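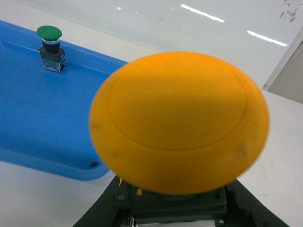

Stores and Supplies Forum > Stock Control > Rotation of dated items across several sites

Hendbridge_Stores
Wednesday, 09:14

The department is revising its written procedure for the issue of dated consumables (gloves, wipes, adhesives, batteries, first aid refills) and would welcome comments from other members. The present rule is strict first in, first out. Goods are issued in the order in which they were received, whatever date is printed on the box.

The difficulty is that deliveries no longer arrive in date order. In December we accepted a consignment of sealant with a shorter remaining life than the stock already held. Under the rule it went to the back of the queue, and 200 cartridges passed their date before issue. Internal audit has asked whether the rule should be changed to issue by earliest expiry.

Our concern is the additional work at goods-in. Views are invited, in particular from organisations which have made the change.

brakow_depot
Wednesday, 09:52

The Brakow depot adopted issue by earliest expiry two years ago and would not return to the former system. The expiry date is entered at receipt, the label is printed with the date in large figures, and the shelf position follows from the date. Staff required some three weeks to become used to it.

I would question whether the sealant should have been accepted at all. Our purchase terms state a minimum remaining life on delivery, and a consignment which falls short is refused at the door. If the terms are silent on the matter, the issue rule is being asked to correct a purchasing fault.

Hendbridge_Stores
Wednesday, 10:20

The point about purchase terms is accepted. Ours require goods to be "in date on delivery" and say nothing further. I shall raise it with the contracts section.

kamata_supplies_desk
Wednesday, 11:05

I must disagree in part with the previous contributor. Issue by earliest expiry works well where the store is staffed. It works poorly where users help themselves, as they do at most of our smaller sites. A person who needs one box of gloves takes the box nearest to hand, and no label of any size will alter that.

At the Kamata sites we have kept first in, first out for all open-access storage and have used sloping shelves to enforce it. Stock is loaded at the rear and taken from the front. Dated items of higher value are held behind the counter and issued by expiry. The written procedure therefore contains both rules, with a schedule showing which applies to each class of goods.
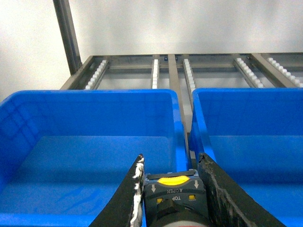
Roller rack with blue bins below.

brakow_depot
Wednesday, 11:31

Two rules in one procedure will produce errors at the boundary between them. Which rule governs an item moved from the counter to open access? We had precisely this dispute before the change, and goods were written off while it was being settled.

kamata_supplies_desk
Wednesday, 11:48

The schedule governs, and it travels with the item. Goods in class B remain in class B wherever they are kept. I accept that this must be stated plainly, and that our first version did not do so.

Sloping shelves also have a limitation which should be recorded. Should a short-dated delivery arrive, it cannot be placed at the front without unloading the lane. We permit this only with the supervisor's initials on the stock card.

rotwood_audit
Wednesday, 13:40

I write from the audit side at Rotwood. From our position the choice of rule matters less than the evidence that it has been followed. The findings we raise most often are as follows.

The receipt date is missing from the stock card.
The outer carton has been discarded and the inner packs bear no date.
Expired goods have been set aside but not marked as withdrawn.

The last of these is the most serious. Withdrawn stock left on an ordinary shelf will be issued sooner or later. It should be held in a separate, labelled place and entered in the disposal record on the same day.

I would add that batteries should be considered separately. The date on the packet is a guide to performance, and some departments write off perfectly serviceable stock at considerable expense.

brakow_depot
Wednesday, 14:02

With respect, we would not wish to issue a battery past its date for use in an emergency lamp, whatever its condition. The cost of replacement is small.

rotwood_audit
Wednesday, 14:15

Nor would I suggest it for that purpose. A desk clock is another matter. The procedure could allow past-date batteries to be released for non-critical use, provided that they are marked accordingly.

Hendbridge_Stores
Wednesday, 15:37

I am obliged to all contributors. The draft will propose issue by earliest expiry at the main counter, with first in, first out retained for open access, and a class schedule on the lines described by the Kamata desk. The reservation expressed by Brakow will be put to the section heads alongside the draft.

One question remains open. Does any member print the expiry date on the shelf edge as well as on the goods? Our labelling software permits it, but the labels would need to be replaced at every delivery.

kamata_supplies_desk
Wednesday, 16:10

We tried this and withdrew it. The shelf labels were out of date more often than the stock.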